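**Re: [smallguesthouses] Dropping cooked breakfast, linen prices, snacks**

Hi all, Bernice,

Typing this between check-ins so sorry for the state of it. Answers in with Bernice's questions further down. Snacks first as it's the quick one. Yes to a snack table, yes to a stand with steps so the back row shows, no to a fridge. 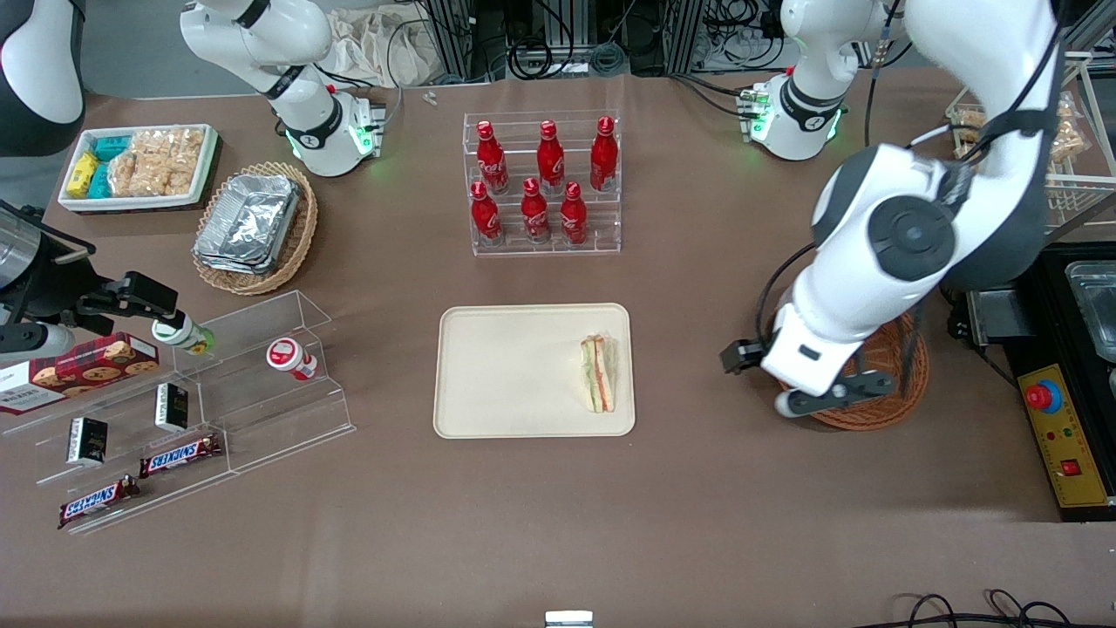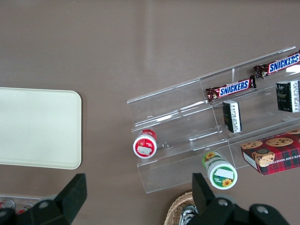 Clear stand in both. Wicker basket is in the first, Snickers on the top tier in the second.

Right, the rest.

> On Sunday Bernice Nartey wrote:
>
> Hello everyone. We took over a 4 bedroom place in Toststead in the autumn and I'm trying to get things settled before Easter. Some questions if anyone has time.
>
> 1. Has anybody given up the cooked breakfast completely? I am up at quarter to six for what is often one couple and a pot of tea. My husband thinks we'll lose the walkers if we stop.

We stopped two years ago in March. Lost some regulars, I won't pretend otherwise. One man rang specially to tell me off about it. But walkers weren't the ones who went, they mostly want to be out of the door by half seven and were leaving half the plate anyway. Now it's bread, butter, boiled eggs, fruit, yoghurt, cheese, a cake if I've made one. Laid out the night before apart from the cold stuff. Guests who want a fry-up get sent to the cafe by the bridge, and I ring ahead for them if it's a big group.

Change the wording on every listing BEFORE you stop. We forgot one and had a family of five sat there at eight waiting for sausages. Awful.

> 2. Linen. Hirnar have quoted me £172 a month for collection and return, minimum term a year. Is that normal? I've been doing it all at home up to now and the tumble dryer is on its last legs.

Ask what's in it. We had Hirnar for a bit and the sheets were lovely but towels were on top, and they charged for anything marked, which with muddy boots and dogs is everything. Get them to put the replacement charge in writing. And ask about the minimum term as they dropped it to 6 months for us without much of a fuss.

If you stay doing it yourself, buy all white, all the same size, and more sets than you think. I have 4 sets per double. Sounds greedy but in a wet week you will be glad of it. Don't bother with fitted sheets, they're a pig to fold and the elastic goes.

> 3. Does anyone use Posance for bookings? It seems to want me to allow one night stays on Saturdays and I can't find the setting anywhere.

It's under Rates, not under Calendar. Daft place for it. Click the rate name itself, then "stay rules". You have to do it for each room seperately and it doesn't tell you if it saved, so come out and go back in to check. Their phone line is alright but only mornings.

> 4. Coffee machine or cafetiere? Caldeira do a machine on a lease and the rep was very keen.

Cafetiere. Reps are always keen. The Caldeira beans are nice, we buy those ground in the big bags and decant. Had a leased machine (different firm) and it lived on descale mode and beeped at night. A room above it had to be moved. Never again.

> 5. Last one, would you leave snacks out for sale or is it tacky? And do people pay?
>
> Thank you all so much, this list has been a godsend.
> Bernice

Not tacky. Folk arrive off the late bus with the pub kitchen shut and they're starving. Ours is 60p an item whatever it is, tin with a slot, no card reader. Keeping it one price saves me making labels. People pay. Odd week it's short, odd week it's over. Keep chocolate well away from the radiator, and put use by dates in your phone as crisps go off quicker than youd think.

Somebody else on here did ask about licence stuff for wine in the rooms. I don't know, we don't do it, ask the council.

Got to go, doorbell. Will look out the laundry contract tonight if I can find it and send you the bit about marks off list.

Nazanin Pakzad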